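Lergate busca 6 personas para ordenar los carros de tratamiento

Publicado el 20 de agosto de 2026

En Lergate preparamos salas de cura para clínicas pequeñas. Para el mes de septiembre necesitamos personas que ordenen y revisen el material en nuestro local de la calle Rothe.

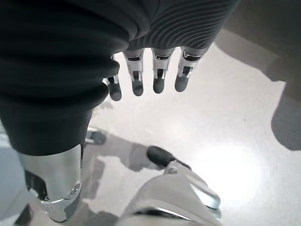

El turno es de 8 horas, con una pausa para comer. No se pide título sanitario, pero sí paciencia y buena letra.

Cada persona se encarga de un carro con cajones azul claro, cesta perforada y palo de suero.
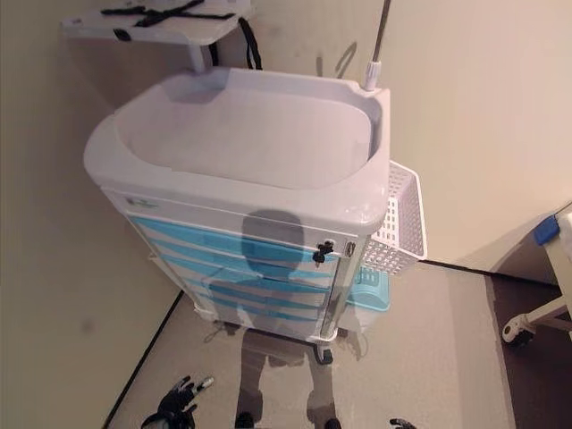

Las tareas son limpiar la bandeja superior, colocar las cajas de medicamento en su cajón y anotar la caducidad en la hoja. En total son unas 200 referencias, del catálogo Tanar – lo enseñamos el primer día.

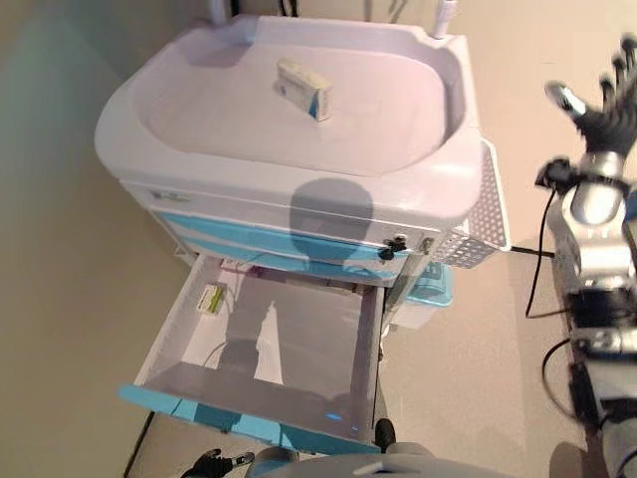 Una participante del turno anterior nos escribió que lo más cansado era agacharse a los cajones de abajo, y que le ayudó mucho vaciar primero la bandeja. Por este motivo ahora hay un taburete en cada puesto.

Lo que queda fuera de su envase se entrega al responsable y no vuelve al cajón.
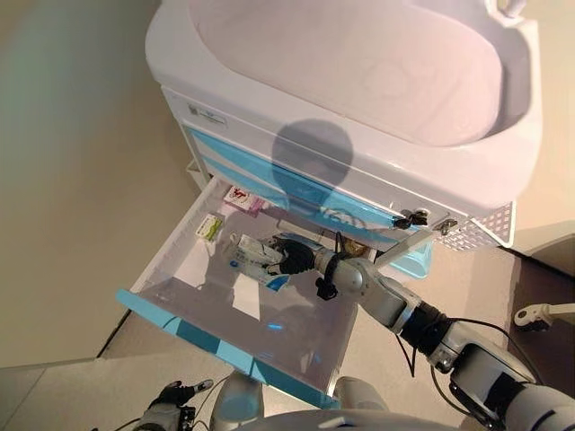
El contrato es temporal y se paga al final del mes. Los interesados pueden dejar su solicitud en la recepción de Lergate, puerta 31, indicando el turno que prefieren – mañana o tarde.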